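共同工房ロドコム、作業台を入れ替え 天板は細い木を並べた集成材

共同工房「ロドコム(Rodcombe)」は2020年11月、1階作業室の中央に置く作業台を新しいものに入れ替えた。天板は幅の狭い木材を横に並べて接着した、いわゆるブッチャーブロックと呼ばれるタイプ。これまで使っていた合板の台は表面の傷みが進み、端から層が剥がれてきたため、この夏から更新が検討されていた。

工房によると、旧作業台は開設時に中古で購入したもので、天板の張り替えを一度行っている。接着剤の跡や切り込みが多く、紙や布を広げる作業には下敷きが必要だった。利用者からは以前から「平らな面がほしい」という要望が寄せられていた。脚のぐらつきも目立つようになり、昨年の冬には片側に当て木をして使っていたという。

新しい台の製作は、家具工房のルノヴに近い発音で知られる「フルノヴ(Flunov)」が請け負った。木材はクレーマー(Kramer)社から仕入れ、乾燥の状態を確かめたうえで幅をそろえて挽き、色の濃淡が偏らないように並べ替えてから接着したとしている。天板の厚みは40ミリ。製作には25日かかった。

候補には金属の天板や、樹脂を貼った既製品も挙がっていた。金属は水や油に強いが、物を置いたときの音が大きく、冬場は手が冷たくなるという意見があった。樹脂貼りは手入れが簡単な一方、表面が欠けると部分的に直すことが難しい。無垢の木を接ぎ合わせた天板であれば、浅い傷は削って塗り直すことができるため、最終的に木の台に決まった。

費用は天板、脚、搬入を含めて10万円台に収まった。財源は利用料の積立で、月々の料金の改定は行わない。

作業室の床は灰色のコンクリートで、表面は滑らかに仕上げてある。以前は台の脚の下にゴム板を敷いていたが、今回は脚に高さを調整する金具が付いており、敷物は使っていない。設置の際には水準器で四隅を確認し、奥の側をわずかに上げて水平を出した。

天板の色はクリーム色から黄褐色、淡い茶色まで幅があり、木目は左右の方向に通っている。奥の縁に寄せて、浅い木の盆か板のようなものが置かれ、その上に缶が三つ載っている。盆や板の類は天板とは少し色合いが違う。

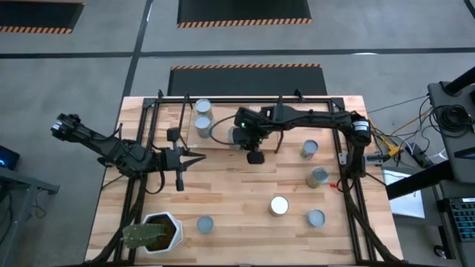 フロール・ファン・ローイ(Floor Van Rooij)さんは、木の台になって物の置き場所を考えるようになったと話す。前の台では濡れた容器もそのまま置いていたが、今は必ず下に何か敷くそうだ。缶の底の縁は意外に硬く、引きずると線のような傷が付くので、持ち上げて動かしてほしいとも付け加えた。色の違う木が並んでいるところは気に入っているものの、小さなねじを落とすと木目に紛れて探しにくく、もう少し色のそろった天板でもよかったのではないか、という感想も聞かれた。

仕上げには、ローナー(Lorner)の名で販売されている植物油系の塗料を使った。薄く塗って余分を拭き取り、一晩置く作業を繰り返している。表面に厚い膜を作らない仕上げのため、木の手触りが残る。水滴をすぐに拭き取れば染みにはなりにくいが、濃い色の液体や熱い鍋を直接置くことは避けるよう、工房は利用者に求めている。

日常の手入れは乾拭きが基本で、汚れがひどいときは固く絞った布を使う。布は木目に沿って動かし、最後に乾いた布で水気を取る。アルコールや研磨剤入りの洗剤は使用できない。油の塗り直しは年に二回を予定しており、最初の塗り直しは来年1月に行う。当日は午前中に天板の上を片付け、午後から塗装に入る。乾燥のため、翌日の正午まで台の使用を休止する。

湿度の変化にも注意が必要になる。木を接ぎ合わせた天板は季節によって幅がわずかに伸び縮みする。脚との接合部には長穴の金具を使い、木の動きを逃がす構造とした。冬の間は暖房の風が天板に直接当たらないよう、吹き出し口の向きも変えた。

刃物を使う作業では、これまで通り備え付けのカッターマットを敷く。のこぎりや金づちを使う場合は、壁側にある古い作業机を利用する。天板に直接ねじや釘を打つ場合は、事前に受付で相談する。接着剤が付いたときは、固まる前に拭き取り、固まってしまったものは自分で削らずに受付へ知らせる。

旧作業台の脚は、補強して材料棚の台として使うことになった。天板のうち傷みの少ない部分は100ミリ角に切り分け、塗料の試し塗り用として作業室の入口に置いてある。利用者は受付に声を掛ければ無料で持ち帰ることができ、なくなり次第終了する。

台の利用方法はこれまでと変わらない。大きな材料を広げる場合は前日までに予約が必要で、予約表は作業室の扉の内側に貼ってある。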